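El brazo que quiere separar su basura

Pleltetti vende un kit de clasificación de residuos para oficinas y escuelas. La promesa cabe en el folleto: dos brazos blancos, unos cubos y una mesa cualquiera. La letra pequeña ocupa bastante más. Pasamos una mañana de enero en Sotomayor viendo el equipo de cerca y salimos con más preguntas que al entrar.

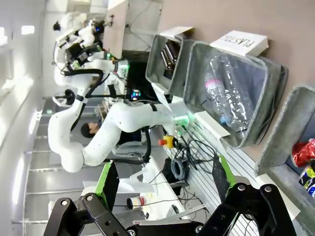
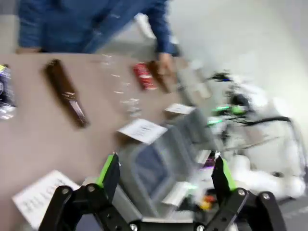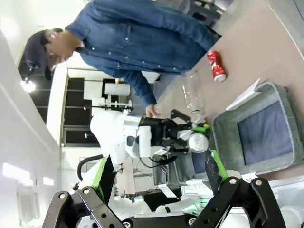

El kit en la mesa, en Sotomayor: cubos grises, brazo blanco y pinzas con almohadillas verdes.

Lo que se paga

La cuota es de 658 euros al mes, con un contrato mínimo que el comercial menciona tarde y en voz baja. A eso se suma un alta de 2.000 euros, que cubre el montaje y la primera calibración. La segunda calibración, si alguien cambia la mesa de sitio, se factura aparte. Por ese dinero, una oficina mediana puede comprar muchos cubos de colores y un cartel bien grande.

Pleltetti responde que la comparación es injusta, porque la gente no lee los carteles. Puede ser. Pero en uno de los puestos que vimos había una tarjeta blanca apoyada en la pared con la palabra «PLASTIC» escrita a mano, y debajo un cubo de fieltro con una botella transparente de tapón rosa. Para llegar a ese punto, a una persona le basta con saber leer.

Qué sabe agarrar

Las latas son el terreno cómodo. En una de las fotos, la pinza de un brazo sujeta una lata plateada por encima de un recipiente gris, y es la imagen que cualquier fabricante querría en su catálogo. La lata aplastada, roja y blanca, seguía sobre la mesa en ese momento. Nos interesa mucho más esa segunda lata, que se parece a las que salen de un comedor de verdad.

Con el plástico transparente las dudas crecen. Los reflejos son un problema viejo para cualquier sistema que dependa de cámaras, y la documentación despacha el asunto en un párrafo. Los envoltorios arrugados reciben menos todavía: figuran como «compatibles», sin una sola cifra de acierto. Pedimos esa cifra dos veces y nos enviaron dos veces el mismo folleto.

Las pilas merecen un apartado propio. El manual las incluye entre las fracciones admitidas y a la vez recomienda supervisión. Entonces, ¿quién clasifica?

La competencia tampoco aclara mucho

Favitz ofrece un equipo de un solo brazo, más barato y más lento, con una garantía de 400 días que suena a cifra elegida por el departamento de marketing. Brakdale se ha especializado en el software y deja que el cliente ponga el hardware, una libertad que pocos ayuntamientos van a saber aprovechar. Ninguna de las dos publica resultados con residuos sucios, mezclados o mojados.

Pleltetti, al menos, enseña la máquina y deja mirar. Su periodo de prueba es de 20 días y conviene gastarlo con la basura propia, sin seleccionar. Antes de firmar pediríamos también el precio de las almohadillas de recambio, que en la tarifa que nos entregaron aparece como «a consultar».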